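Lab tour, Lusudik, Nerketlow site
February 27, 2019

Got there late, bus trouble, missed the coffee. Straight upstairs to the data floor.

Lusudik gathers examples for a learning system called Laltutent. The idea: a person steers the hand, the system stores what the hand saw and what the person did, and later it tries to copy. Most of it is done in simulation. Rows of desks, headsets, very quiet. I expected more noise.

Numbers I scribbled down: 2151 runs stored so far, 119 thrown out. Goal is 2000 good ones, so they're past it allready, but they want more in living rooms. Kitchens are well covered apparently. Bad runs get thrown out by hand, two people have to agree. Slow! Asked why not let software do it. They tried, it kept tossing the slow careful runs, and those are the ones they like best.

Had a go myself. Simulated living room, wood floor, TV on a glass stand in the far corner. Black gripper out in front, square marker on top. Harder than it looks, my hand kept drifting right. Mine won't be counted, fine by me.

Then down to the Ikeda room, named after the street not a person. Real arms there but switched off for the tour. Bit of a let down. Long talk about lighting, wall colors, how often to change teh furniture between runs. Didn't catch all of it.

Next open day is in May. Bring own lunch, canteen shuts at 2.

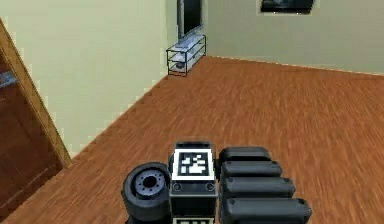 Also ask ahead about parking, the lot behind the building is staff only and the street fills up early.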